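How strict are you about protocol when people collect gripper demos at home?

Posted by Trerkadano, 6/9/18

Hi all, first time asking here so be gentle! I help coordinate a small group of people who record demonstrations with hand-held grippers, mostly sorting and moving food on ordinary tables at home. We're trying to get to 1000 usable episodes and we have 228 so far. I wrote a one page set of rules back in May and I'm already arguing with myself over it.

My rules right now: same start pose every time, pads wiped before each session, no talking to the other person at the table, no fruit swapped out halfway through, and throw away anything where something gets dropped. That last one is what's causing the grumbling. Small round stuff rolls. Cherry tomatoes are the worst, they shoot out of the jaws if you close even a bit off center, and then you've lost a take you spent a couple of minutes on. 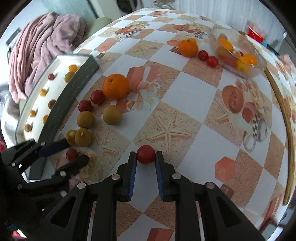
The other thing I can't settle is the table itself. One camp wants a plain gray mat everywhere so all the recordings match. The other camp (me, on most days) thinks people should use whatever tablecloth they've got, busy prints and all, because that's what kitchens look like. But then do I need a rule about it, or do I just let it go? And should both grippers be in view at the start, or is one enough?

I'd love to hear what other groups put in writing and what they leave to common sense. Thanks!!

Ayana Degefa

Okay, I've been through three versions of this document with my own group, so take what's useful.

First, please stop throwing away the drops. Keep them and tag them. We used to delete them too, and it taught our people to work super slowly and carefully, and all our recordings ended up looking like somebody defusing a bomb. Now we have a tag for a clean take, a tag for dropped and picked up again, and a tag for given up. If you want only clean ones later you can filter. You can't get back what you deleted. The one exception for us is when food hits the floor: we stop, tag it as given up, clean up and start fresh with new fruit.

On the tablecloth, I'm in your camp, but write it down per session. We have a line on the form for surface, one for lighting, and one for what objects are out. Takes a minute. My only hard rule is that the cloth can't slide around, so tape or clip it underneath. And if it's printed with pictures of food, fine, leave it! I'd want some of that in the set. Just don't let every single session be on the same cloth.

Both grippers in view at the start: yes if it's a two-handed task, and say so in the rules. Ours says "both tips visible before the first move" and that cleared up a lot of back and forth.

Things I'd add to your page: pinch points. Those linkages will get your skin, and new people always grab the thing too far forward. Also, squeeze rules for soft food. We say close until it holds, lift, and leave it there. Split tomatoes get tossed, and nobody eats anything that's been handled, which I had to put in bold after one session with mandarins.

Oh, and cap the session length. We do 36 minutes and then a real break. Wrists get sore before people admit it.

Gebremichael

gray mat. we did mixed tablecloths and it was a pain to check

Drededora

I'd push back a little on the gray mat answer, though it depends what you're going to use it for. If it's only ever going to run on one bench, sure, match the bench. For homes I'd go with Ayana on this.

The one I'd fight you on is the no talking rule. If you're recording sound, okay. If you aren't, let them talk! Two people working across the same table need to say "mine" or "wait" or they'll knock grippers, and we had almost 66 takes with a bump in them before we dropped that rule. Agree on who takes which side of the table first, that helps too.

Agree on wiping the pads. Tomato juice makes them slick. We keep a damp cloth and a dry one out of view and do it between takes, and it's on the checklist right under charging the batteries, which people still forget.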